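Kudton Opens Prondar Kitchen Simulation Package to Outside Robotics Teams

Kudton said today that its Prondar simulation package for home robot developers is open to outside customers, after a closed trial that began in April. The package lets teams test arm and gripper software in computer-rendered kitchens before any of it runs on hardware.

Prondar ships with 16 kitchen layouts and around 400 household objects. Each layout can be loaded with different counter finishes, wall tile, seating and tableware. The wrist view is rendered from the gripper's position, so developers get the same partial view their software will have to work with - including the times when a held object covers a good part of it.
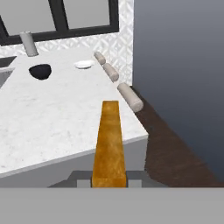

Long items were one of the main requests from trial customers. A bar or a board held at one end can bump a counter or a cabinet well away from the fingers, and many test suites only check the area close to the grip. Prondar records contact along the full length of the object and writes it to the same log as the arm's joint positions.

"Most of the teams we talked to had good numbers for picking things up and very little on carrying them through a room," said Salamatu Olatunji, product lead for Prondar at Kudton. "We put most of our time into the carrying part."

The release also includes Torres, a replay tool that steps through a finished run and lets the user restart it from any point with new settings. A team can change the grip force or the approach angle and run the rest of the task again without going back to the start. 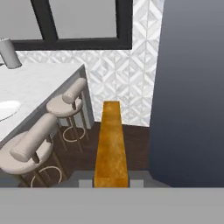
Does a team need its own robot to use Prondar?
Any team can start with the generic arm and two-finger gripper that come with the package, and load its own robot model later.

Prondar runs on a single workstation or on a rented server. A standard license covers up to 50 users at one site and includes 500 hours of server time. Support is handled by Gistov, which also runs the setup sessions for new customers. Teams that took part in the trial keep their current settings and saved runs, and can move to the new version from their account page.

Requests for a trial license can be sent through the Kudton sales desk.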